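4. Equipment and Budget

The department gave us $2292 for the term, and the arm was already in the lab, so the money went to grippers, test machines and spares. Rosalba Ferraro handled the quotes and Valquíria Rocha kept the parts list. We asked for prices from two suppliers, Planix and Lendstead. Planix was cheaper on fingers but wanted a minimum order, so we went with Lendstead.

Our main task is seating a desktop processor. It drives most of the spending, as the narrow finger tips are the part we expect to replace most often. 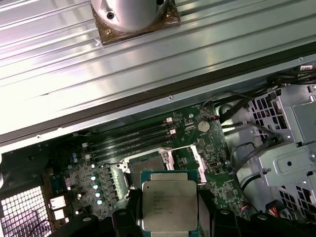

Figure 3. Processor held in the gripper over the open socket.

We planned for used desktops and bought no new ones. A used tower costs us $40, and a board with bent socket pins can be written off without hurting the rest of the plan. The memory and graphics card tasks can use the same towers.
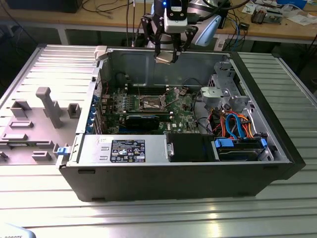

Fixturing was the item we left out of the first draft. A case lying flat can slide when the arm pushes down, and clamps that fit the table rails came to $132 for the set. Valquíria moved that amount over from the spare cable line — we can borrow cables from the Sala lab next door.

Total committed so far is $2123. The rest is held for finger tips, to be ordered in April. A second wrist camera is on the list for next year's request.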